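Home > Pots, Pans and Kit > Stainless steel
Thread: Converted to stainless! (rice, onions and a bit of an argument about lids)
Views: 2524
Page 1 of 2

marrowfat
Started 8/6/25

Right, I've been a non-stick person my whole adult life and I've finally gone over. Bought a Nyberg stainless pot in the Vallance closing down sale in town and I am completely smitten. I've done rice in it, two lots of dal, a leek and potato soup and a batch of onions that I stood over for most of an afternoon with the radio on. The onions were the best I've ever made. Proper brown stuff on the bottom, splash of water, scrape, all of it back into the onions. You just don't get that with non-stick!

So this is part boast and part cry for help. The rice stuck. Not badly the first time, but the second time I had a crust like a roof tile. I rinsed it, one part rice to one and a half of water, lid on, low as the hob goes. What do you all do? And does anyone put oil in?

Re: Converted to stainless!
dilys_at_no23

Welcome to the club! Your water is fine, it's the ending you want to look at. Take it off the heat completely when the water's gone and leave the lid on for ten minutes. Don't lift it, don't stir it, don't even walk past it. The steam loosens the bottom layer and it comes away lovely. I do a teaspoon of oil as well but my mother would be cross with me for saying so.

And if it does stick, cold water in and leave it till you've eaten. Half the battle is not panicking with the scourer.

Re: Converted to stainless!
probert_a

Going to disagree with Dilys on one thing, sorry. Tea towel under the lid. Take the lid off at the end, fold a clean towel over the top, lid back on. Otherwise all that steam drips back down and the top goes claggy. Been doing it this way since I was a student and I won't be talked out of it.

Agree about the resting. I move mine off the hob and on to the table as soon as it's done, as my hob holds its heat for ages and carries on cooking if you leave the pot there. The table's white and marks terribly, so there's a textured mat that lives on it and everything gets put down on that. Best thing I've done for that table.
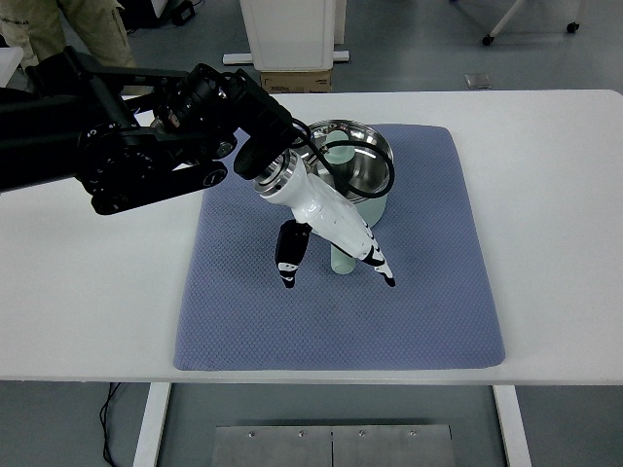

Re: Converted to stainless!
dilys_at_no23

A tea towel! I've melted one on a gas ring doing that, so be careful with the corners, everybody. I don't find mine goes claggy but I do use basmati, which might be the difference. What rice are you using, Arwel?

Re: Converted to stainless!
probert_a

Basmati for curry, the cheap long grain for everything else. The cheap stuff is where the towel earns its keep. Corners get tied up over the knob on the lid, by the way, then they can't go anywhere near the flame.

Arwel Probert

Re: Converted to stainless!
tinlid

I'd question the low heat. Everyone says low as it'll go, but on my cooker that means the rice sits in warm water for half an hour and turns to glue round the edges. I bring it up to a good boil with the lid off, wait for the little holes in the surface, THEN lid on and right down. It's a different animal.

Also marrowfat, what's the base like on the Nyberg? I had a Zelell years back with a thin bottom and it caught whatever you did. Gave it to my brother for camping. My current one is heavy enough to stop a door and I hardly ever get sticking.

Re: Converted to stainless!
marrowfat

Oh this is brilliant, thank you all. Base is thick, it's got a disc on the bottom you can see from the side. It's the heaviest thing in the cupboard by a mile.

I tried the holes thing tonight with Dilys's ten minutes and it came out PERFECT. Every grain. I called people in to look. Haven't dared the tea towel yet (gas) but I'm tempted now I know about tying it up.

Next question. I've got rainbow colours on the inside, sort of petrol puddle colours, and some white spots. Have I wrecked it?

Re: Converted to stainless!
tinlid

No! Both harmless. Rainbow is heat, white is your water. A splash of vinegar, swish it round, rinse, dry it with a cloth straight away. Don't put salt in cold water either, wait till it's boiling, or you can get tiny pits that won't come out.

Re: Converted to stainless!
dilys_at_no23

Half a lemon does it too and smells nicer. I've got a tin of Valar powder under the sink for real disasters but I've opened it maybe twice since March.

Re: Converted to stainless!
probert_a

Vinegar for me. I leave it five minutes, and the inside of the rim comes up so you can see the ceiling light in it. Mine's a plain round one, no make on it that I can find, came from a house clearance. I'd have it over anything in the shops.
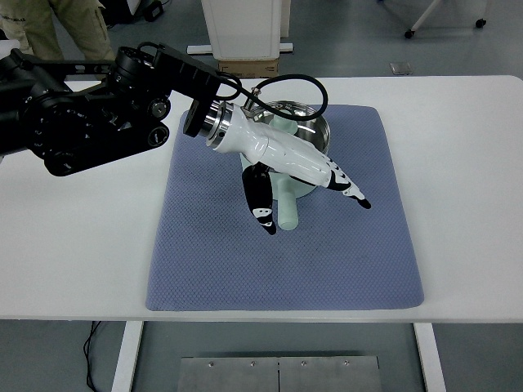

Round stainless pot, on the mat as usual

Re: Converted to stainless!
marrowfat

That's a handsome pot. A house clearance, I'm very jealous! Off to find a lemon. Has anyone done porridge in theirs, or is that asking for trouble?

Re: Converted to stainless!
tinlid

Rinse the pot with cold water first and don't dry it, then milk in. Stir the whole time. Still sticks a bit – but the soak sorts it.

Go to page 2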